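Household food storage

Household food storage is the keeping of food in a dwelling between purchase or harvest and use. It covers dry goods held at room temperature, chilled and frozen goods, and preserved foods such as canned fruit, pickles and salted fish. The term usually excludes storage on farms, in warehouses and in shops, although many of the methods are the same.

Storage practice depends on four conditions: temperature, moisture, light and access by pests. A food kept within its limits for all four will normally last until its own chemistry, chiefly the oxidation of fats, makes it unpleasant to eat.

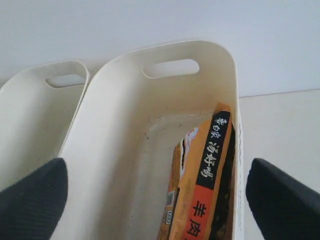

By Siv Engström
Reviewed by Tomás Barreto
Last revised Jun 8, 2022

Containers

Rigid containers for home use are made of glass, glazed ceramic, tinned or stainless steel, and plastic. Glass and metal block the passage of water vapor and oxygen almost completely, so the seal at the lid sets the limit on performance. Plastics let small amounts of both through the wall. Polyethylene and polypropylene resist water vapor well but are poor barriers to oxygen.

Open bins are used for grouping packaged goods on a shelf and give no protection of their own. Rounded inside corners are easier to wipe clean than square ones. Light-colored plastics may yellow with age, most often through exposure to ultraviolet light or heat. Yellowing by itself is a change in appearance and does not show whether the wall has become brittle.

Dry goods

Dry goods include flour, grains, dried beans, sugar, salt and pasta. White flour keeps longer than whole grain flour, as the germ and its oils have been removed. Dried beans remain edible for years but take longer to cook as they age, an effect called hard-to-cook defect, which is made worse by warm, humid storage. Sugar and salt do not support the growth of microbes when dry. Both take up moisture from humid air and form lumps.

The main insect pests are the flour beetles, the grain weevils and the Indian meal moth. Eggs may already be present at purchase. Freezing the sealed package for several days kills most stages.

Packaged drinks and liquids

Shelf-stable drinks are heat treated and filled into sterile packaging, a process known as aseptic filling. The usual carton wall is a laminate of paperboard, polyethylene and a thin layer of aluminum foil. The board gives stiffness, the polyethylene holds the liquid and bonds the layers, and the foil keeps out light and oxygen.
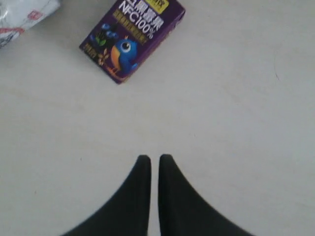 Once opened, a carton has no more protection than any other open vessel and is stored cold. Unopened cartons may be held at room temperature until the date marked on them. Repeated freezing is avoided, as expansion strains the seams and can crack the foil layer at the folds.

Cold rooms and cellars

Before mechanical cooling, many houses had a north-facing larder or a cellar. The Ulloa type of cellar, named for the valley where it was first surveyed, has two vents at different heights. Cool air enters at the lower vent and warm air leaves at the upper one. A survey of the Gullen district recorded 318 cellars, of which 35 were still used for food. The deepest, at Nirthorpe, has 3 chambers and was used for potatoes in the first, apples in the second and cheese in the third. Apples give off ethylene, which affects sprouting in potatoes, and the two are commonly kept apart.

Root vegetables are stored close to freezing in moist air, often in damp sand. Onions and garlic need dry air and a free flow of it. Winter squash is injured by cold and is kept warmer than either. In the Grendenen uplands, roots lifted in the fall were held for up to five months and the last were eaten in March.

Rotation

Rotation is the use of older stock before newer stock. New items are placed behind existing ones, and decanted foods are labeled with the date of filling. Mixing a new batch into the remains of an old one carries over any insects or rancid fat.

See also: Canning; Larder; Root cellar; Water activity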